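**sourdough keeps coming out like soup, is it my scale??**

**korneo_kid:** third loaf in the trash. 925 g total dough, following the Brodlow bakery recipe, 66% water. spreads flat the second it leaves the bowl

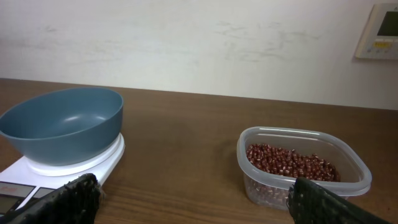 my scale + the blue-gray bowl

**zapata77:** did you zero it with the bowl on? every new baker skips this

**korneo_kid:** yes. twice

**mill_lane:** not the scale. Surthorpe flour is weak, cant hold that much water. drop to 60 and try again

**zapata77:** disagree, I use Surthorpe at 70 no problem. check with a known weight first, full can of soup or whatever

**mill_lane:** cans vary. and your kitchen is probably freezing lol

**oven_goblin:** how long is bulk? sounds overproofed to me. May was when mine went bad too, kitchen warmed up and I didnt change teh timing

**korneo_kid:** overnight on the counter, 10 hrs maybe

**oven_goblin:** well there you go. way too long

**mill_lane:** ok thats long. still think its the flour

**korneo_kid:** trying 5 hrs tmrw, same flour. will post crumb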